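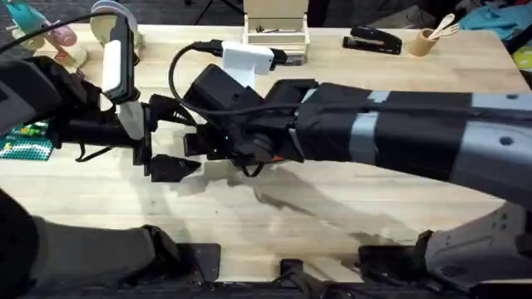
July 4, 2018

Holiday, so the building is quiet and I've got the dye bench to myself. Good day for the walnut hull batch I keep putting off!

Quick recap for Valter, who was out when I started this. We want a brown that holds on the Stilurska wool without iron in the pot, since iron makes that yarn feel like twine after a few months. The last try came out a sad tan. I think I rushed the soak, and I also think our tap water is harder than it used to be (the kettle agrees with me).

Weighed out 1,155 grams of dried hulls from the Florkton sack and put them in the big enamel pot with rainwater from the barrel. They'd been soaking since Monday night under a lid and smelled like a wet basement by this morning. Simmered for 60 minutes, never a real boil, then strained through the old pillowcase. Twice, because the first pass left grit and grit gets into the skeins and stays there till the end of time.

Wool went in damp. Four skeins, two mordanted with alum last week and two plain. I tied a knotted string on the alum ones so I can tell them apart later – last time I used a paper tag and it turned to mush, and I spent an afternoon guessing. Held the pot just under a simmer for another 30 minutes and then turned the burner off. They can sit in there overnight.

First peek: the alum skeins are warmer, kind of a toasted color, and the plain ones are cooler and a bit deeper than I expected. I wouldn't trust either until they're rinsed and dry. Wet wool always lies to you.

Thermometer trouble again. The Zarness one read nine degrees higher than the glass one in the same spot in the pot. I went with the glass. Valter, if you've been using the Zarness for the indigo vat, please check it in ice water before you do another one, that could explain the streaky batch.

Also had a look at the Stetsiuk notes on walnut, the photocopied ones with the coffee ring on the cover. They say to leave the bath open to the air for a day before the wool goes in. I skipped that. Might be worth a second pot with the leftover hulls, everything else the same, so we'd have something fair to compare.

Total yarn still undyed on the shelf is 2,220 grams, so there's plenty to play with before the October order. I'd like to settle the recipe by the end of the month, though, and leave time for a proper light test in the south window.

To do tomorrow: lift the skeins, let them drain, rinse until clear, hang in the shade. Save the bath in the lidded bucket and write WALNUT on it in big letters. Gloves! My left thumb is already brown and it'll be brown for a week.

Need more pH strips, we're down to the last few.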